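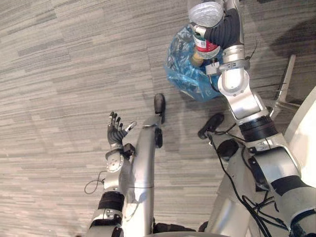
A clear plastic bottle held above a crumpled blue bag on a striped gray carpet.

Hi again, trash fans! Last time I promised we'd talk about bottles, so let's talk about bottles (and the bags they end up in, which are way more interesting than they look).

Pick up an empty plastic bottle and give it a squeeze. Crackle, crackle! Now do the same with a plastic bag. It hardly makes a fuss, it just squishes. Both of them are plastic, so what's going on?

Plastic is made of super long, super tiny chains, much too small to see. A bit like spaghetti! There are lots of kinds of spaghetti, and there are lots of kinds of plastic too. Most clear drink bottles are made from one called PET. It's good at keeping the fizz in your soda. Thin bags are usually made from a different one, called polyethylene (say it with me: polly-ETH-uh-leen). It stretches before it rips, and it can be blown up like a giant bubble and flattened into sheets. That's how a lot of bags get made. From a bubble!

My friend Laurențiu Buzatu tried stretching a strip of old bag for me and got it to grow a good bit longer before it snapped. He was very proud. 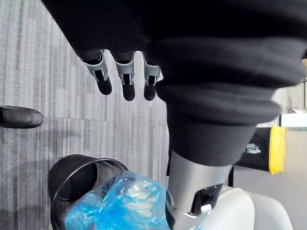

So why bother putting a bag inside a wastebasket at all? Think of banana peels, sticky wrappers and the last dribble of somebody's juice. Yuck! The bag catches all that, and when it's full you lift the whole lot out in one go. Tuck the top of the bag over the rim first, or it'll slide down inside the minute you drop something heavy in.

Bottles are a bit different. In lots of towns they can be recycled, which means they get sorted, washed, chopped into little flakes and melted to make something new. It might be another bottle, or even the fuzzy stuff in a carpet! Bags can jam up the sorting machines, so don't put your bottles out in a tied-up bag unless your town says that's okay.

Want to try something? Squash an empty bottle flat, screw the cap back on and see if it stays squashed. I did 17 of them and my hands were sore by the end. Then have a look for the tiny triangle with a number in it, usually near the bottom. A 1 means PET. Write and tell me which numbers you find around your house!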